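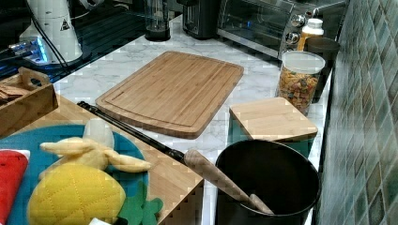
Bamboo boards, coloured pasta and the toaster oven on the worktop

About us

Dunard is a small cookery school with a shop for kitchen things. We teach people to cook at home, with ordinary tools and on an ordinary worktop. Our courses are for adults and for young people from 14 years, and you do not need any experience before you come.

The school was started by Faustino Ayala, who cooked in hotel kitchens for a long time and wanted to work with fewer plates and more conversation. Lovely Marquez joined him one February to make the bread and pasta courses. Today she also chooses everything that we sell in the shop.

How we work

Each course begins with the board and the knife. We like bamboo boards with a groove around the border, so the juice of a tomato or a roast stays on the board. A second, smaller board is kept for garlic and onion. You will learn to wash them by hand, to dry them standing up and to oil them when they look pale.

After this we put the worktop in order. The long spoons go in a tall pot near the place where you cut, dry food goes in clear canisters with a lid, and the machines stay at the back. It sounds like a small matter, but our students write to us about it more than about the recipes.

In the shop

We keep 41 articles in the shop, mostly boards, canisters and wooden spoons. The boards come from Carretero, a family workshop which we have visited two times. The oil for the boards is made for us by Claltau and is sold in bottles of 500 ml. We can cut a board to another size if you ask before you pay.

Visit us

The school is in Onport, on the first floor above the shop. Groups of up to eight persons can reserve a private evening - please write to Lovely with the date and tell her if somebody has an allergy. For questions about a course which you have already booked, write to Faustino.

This page was last changed on 2021-05-02.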